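Start | Projekte | Praktikum | Berichte | Kontakt

Lesezeit: 5 Minuten

Roboter am Kleiderständer: unser Besuch bei Lawal in Stellside

Projektbericht, Wahlkurs Automatisierung, April 2022

Eigentlich wollte ich für meinen Projektbericht über Förderbänder schreiben. Das hatte ich sogar schon angemeldet! Dann kam im März die Mail, dass Lawal in Stellside einen Tag der offenen Tür macht und unser Kurs hinfahren darf, und damit waren die Förderbänder erledigt.

Die Fahrt von Kukville dauert mit dem Regionalbus 47 Minuten, wir haben also ziemlich viel gequatscht und ziemlich wenig vorbereitet. Meine Leitfrage hatte ich immerhin im Heft stehen: Warum ist Kleidung für Roboter so viel schwieriger als eine Kiste oder eine Schraube? Ich hatte mir vorher etwas dazu angelesen, aber so richtig verstanden habe ich es erst dort.

Nach der Begrüßung (mit sehr gutem Streuselkuchen, das muss in den Bericht) ging es gleich zur Vorführung. Ich hatte mit einer Werkhalle mit Gitterzaun und Warnlampen gerechnet. Stattdessen standen wir auf beigen Fliesen vor einem ganz normalen Kleiderständer mit Hemden und Hosen. Das Projekt dazu heißt Cater und soll einmal im Haushalt helfen, also Wäsche aufhängen, umhängen, wegräumen. Man hat uns gesagt, dass deshalb absichtlich mit Alltagssachen geübt wird und nicht mit Musterteilen.

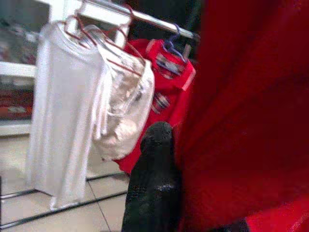 Blick vom Greifer auf die Kleiderstange, vorne der schwarze Finger.

Mich hat am meisten überrascht, wie wenig der Greifer aus seiner eigenen Sicht erkennen kann. Wenn so ein großes Stück roter Stoff direkt vor der Kamera hängt, ist die halbe Sicht weg. Dazu kommen die Bügel: Die sind dünn, sie liegen an der Stange übereinander, und welcher Haken zu welchem Hemd gehört, musste ich selbst zweimal gucken. Bei einer Kiste weiß der Rechner, wo die Kanten sind. Ein Hemd hat jedes Mal andere Falten, und sobald man es anfasst, sieht es schon wieder anders aus. Das war für mich die Antwort auf meine Leitfrage, jedenfalls die halbe.

Die andere Hälfte hat mit den zwei Armen zu tun. Ich dachte immer, zwei Arme sind einfach doppelt so schnell. Uns wurde erklärt, dass es beim Aufhängen ums Zusammenspiel geht: Einer kann festhalten, während der andere den Haken über die Stange bringt. Wenn beide gleichzeitig ziehen, rutscht das Teil vom Bügel oder der ganze Ständer wandert. Das Team hat für Cater eine Liste geführt, und die Zahlen durfte ich für den Bericht abschreiben:

Versuche insgesamt: 406
davon ohne Eingreifen geschafft: 278

Das sind gut 68 Prozent. Ein Mitschüler fand das wenig, ich fand es nach dem Vormittag eher viel. Vor allem, wenn man weiß, dass ein Versuch schon als misslungen zählt, wenn jemand auch nur den Bügel gerade rückt. 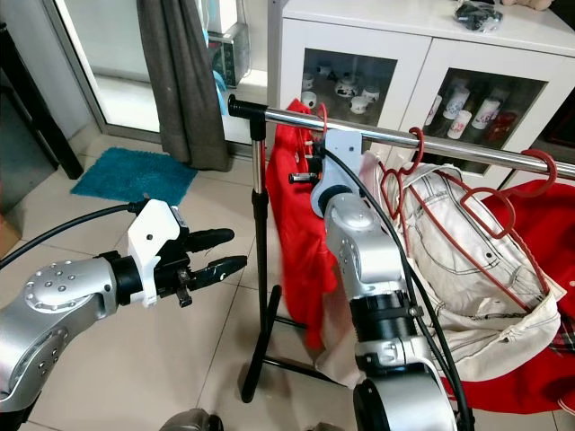 Nach der Vorführung gab es eine Fragerunde, und ich habe mich sogar getraut! Ich wollte wissen, ob der Stoff eine Rolle spielt. Ja, und wie: Fester Stoff wie bei einer Jeans behält einigermaßen seine Form, ist aber schwer und zieht am Bügel. Dünne Hemden wiegen fast nichts, dafür flattern sie bei jeder Bewegung. Ob man dann nicht einfach langsamer fahren kann, hat jemand hinter mir gefragt. Kann man, aber dann dauert ein Korb Wäsche eben den ganzen Nachmittag.

Danach durften wir an einem Tisch im Nebenraum selbst probieren, mit zwei Grillzangen ein T-Shirt auf einen Bügel zu ziehen. Ich empfehle das allen, die Roboter für ungeschickt halten. Meine Bestzeit verrate ich nicht (okay: Das Shirt lag am Ende auf dem Boden).

Was ich im Bericht gern noch gehabt hätte, sind Angaben zur Steuerung. Dazu wurde nur wenig gesagt, und meine Mitschrift ist an der Stelle leider ein einziges Gekritzel. Ich weiß noch, dass mehrere Kameras gleichzeitig laufen und dass die Aufnahmen später zum Lernen benutzt werden. 944 solcher Aufnahmen waren bis zu unserem Besuch gespeichert. Wie genau daraus eine Bewegung wird, will ich im nächsten Halbjahr nachlesen, vielleicht wird das mein zweites Projekt.

Für die Bewertung noch kurz zum Ablauf: Mitschrift vor Ort, Reinschrift zu Hause, Rechnung zur Erfolgsquote im Anhang. Die Förderbänder habe ich offiziell abgemeldet.

Kommentare (3)

tonleiter_7: Das mit den Grillzangen haben wir gestern zu Hause nachgemacht. Mein Bruder hat gewonnen, ich will eine Revanche.

Mika K.: Schöner Bericht! Weißt du, ob die den Tag nächstes Jahr wieder machen? Unser Kurs hätte auch Interesse.

fraukewolke: 278 von 406 sind 68,5 Prozent, hätte man auch hinschreiben können ;) Sonst super, ich kannte Cater noch gar nicht.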